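Kondum supplies power cords to people who need more than one and less than a container load. Our customers are repair shops, school districts, small assembly firms and secondhand equipment dealers, and most of them found us when a cord went missing from something they had already bought.

# About us

The company was started by Rosaura Cusi, who had spent her working life up to then in the returns department of an office equipment dealer. Printers and monitors came back every day, and the cords came back with them in a separate pile. The equipment got checked and resold. The cords went into the dumpster, good ones along with bad ones, as it took too long to tell them apart. Rosaura asked if she could have them. The first 405 cords she sold had all been thrown out by somebody else.

We still buy returned and surplus cords, and that remains the larger side of the business. The rest is new stock, bought in bulk and repacked into the quantities our customers ask for.

## What we do

A cord is a simple item, but there are a lot of kinds. The plug, the connector at the other end, the length, the thickness of the wire and the rating printed on the jacket all have to be right for the equipment. Our catalog has 81 types at present. Power cords for monitors and desktop computers are what we sell most of, nearly all of them black, and that means they look alike until you have one in your hand.

We offer three services:

- **Sorting.** You send us mixed cords. We sort them, test them and send back the ones that pass, bundled by type. Cords that fail are recycled unless you want them returned.
- **Supply.** You tell us what equipment you have and how many cords you need. We pick, bundle and ship.
- **Matching.** You send us a photo of the socket and the label on the back of the machine. We tell you which cord fits. There is no charge for this, whether or not you order from us.

## How the work is done

Cords arrive in whatever box the sender had. We open them on a table and move them from the incoming box to one that holds a single type. Large jobs go through this stage at several tables at once, and each table keeps its own tally sheet.

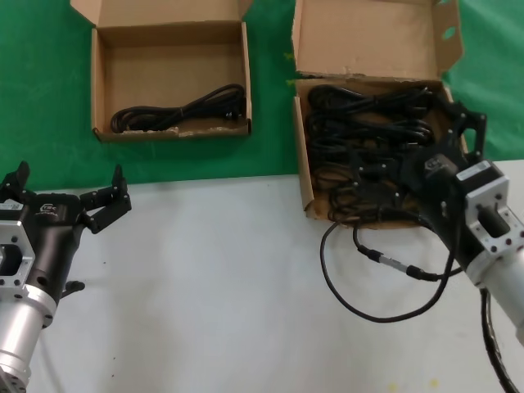
*Black power cables on the sorting table, most of them in the box on the right.*

The slow part is untangling. Cords that were dropped in loose will knot around each other, and pulling hard on a plug is the fastest way to damage one at the neck. We lift from the top of the heap, free the plug first, then follow the cord back to the other end. Anyone new here spends the first week doing only this. By the end of it they can usually pick out a heavier cord by feel.

After sorting, each cord is looked over along its full length for cuts, flattened spots and loose pins. It then goes on the tester, which checks continuity and ground. A cord that passes is coiled and tied. We coil in wide loops. A tight wrap puts a kink in the jacket that never quite comes out, and it makes the cord harder to lay flat behind a desk.

Ties are a subject our customers have opinions about. We use thin cable ties on bundles going to dealers, and reusable straps on orders for schools, where the cords will be put away every summer. You can ask for either one.

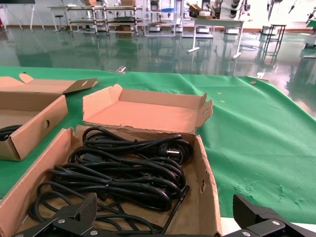
## Boxes and packing

We reuse cardboard boxes for as long as they hold their shape. A box with a scuffed rim or a small tear is fine for moving cords between the table and the shelves, and we keep those for use inside the building. Outgoing orders are packed in sound boxes, taped on the bottom seam and both edges, with a packing list on top of the contents.

Please don't fill boxes above the rim when you send cords to us. Cords that hang over the side get caught in the flaps, and we have had to cut a few that were perfectly good. A half-full box is better than one that won't close. The weight limit is 74 pounds per box, and we would be happier with less.

## Who we work with

Our longest-standing customer is Apaza, a monitor refurbisher that sends us its mixed cords and takes them back sorted. Adura, which fits out training rooms, orders new cords in lots of up to 2,000 and has us bundle them by room. We also supply Bikside, a chain of secondhand electronics counters, with single cords in paper sleeves.

Small orders are welcome. There is no minimum on supply. For sorting we ask for at least one full box, any mix of types.

## What we don't handle

We don't take extension cords, power strips or laptop adapters. We don't repair cords — a failed cord is recycled, even when the fault is at the plug and looks easy to fix. We also don't take cords with cut ends, or cords that have been stored outdoors.

## Visiting and contact

Customers may drop off boxes at the side door during working hours. Ring first if you have more than a carload, so that we can clear table space. We close for stocktaking during the first full week of May each year, and boxes can't be accepted then.

For a sorting quote, tell us how many boxes you have and the type of equipment the cords came from. Rosaura reads the quote requests herself and answers most of them the same day.

Page last revised February 2018.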